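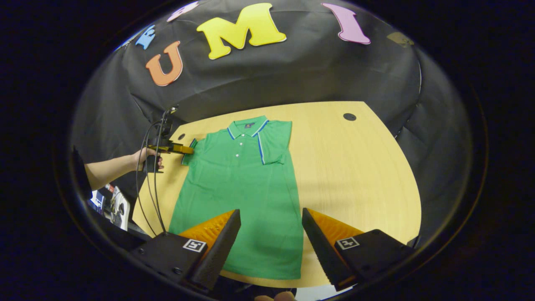 How to test if a machine can fold your polo shirts

Many people ask me the same question at the repair shop: can I buy a robot that folds the laundry? My short reply is "not yet for every shirt, and not at the speed you want." The longer reply is this page. It explains how to make a fair test with a polo shirt, so you can judge a demonstration or a sales video by yourself.

What you need

One polo shirt with a collar and buttons
A flat table with free space on all sides
A clock
A sheet of paper for the results

Why a polo shirt and not a towel? A towel is a rectangle, and folding machines have handled rectangles in laundries for many years. A polo has a collar which stands up, a placket which is stiffer than the rest, and sleeves which must go inward without making a lump. If the cuffs have stripes or a colored edge, it is even better, because you see immediately when a sleeve lies crooked.

Step 1. Fold it yourself, slowly

Put the shirt on the table with the front up and the collar far from you. Close the buttons. Fold one sleeve inward over the body. Take the other side by the shoulder, close to the sleeve, lift it a little and bring the sleeve inward too. Then bring the hem up to the collar and smooth the whole thing with your palm.

Now do it again, but use only two fingers of each hand, like tongs. You will notice how often you normally help with the palm or the little finger. A simple gripper has none of this help. The people who teach robots often work in this way, with a gripper in the hand, so that the recorded movement is one that the robot can also do.

Step 2. Write down where it goes wrong

With two fingers, the usual mistakes are these. You pinch two layers when you wanted one. The fabric slides out when you lift. The collar turns under. The sleeve comes in, but it pulls the shoulder with it and the body is no longer straight. Write each mistake next to the step where it happened.

Step 3. Judge the machine with the same list

My colleague Fidel Durán and I did this in July with a two-arm machine from Bronen. We gave it 24 shirts. When we laid the shirt flat for it, the result was good enough for a drawer. When we dropped the shirt on the table in a heap, it finished only 5, and it needed 4 minutes for the best one. Fidel needs less time than that for a whole pile.

So please look at how the shirt begins. If the video starts with a shirt already flat, a person has done the hard part – finding the collar, turning the front up, pulling the sleeves out. Ask also if the video is at normal speed, and if the same shirt is used every time.

What I would buy today

For one family, nothing. A plastic folding board is cheap and does not need updates. For a small laundry with many equal shirts the situation is different, and I would ask for a trial with your own clothes, including the old ones with a soft collar.

If you make the test with another machine, send me your list and I will add it to this page.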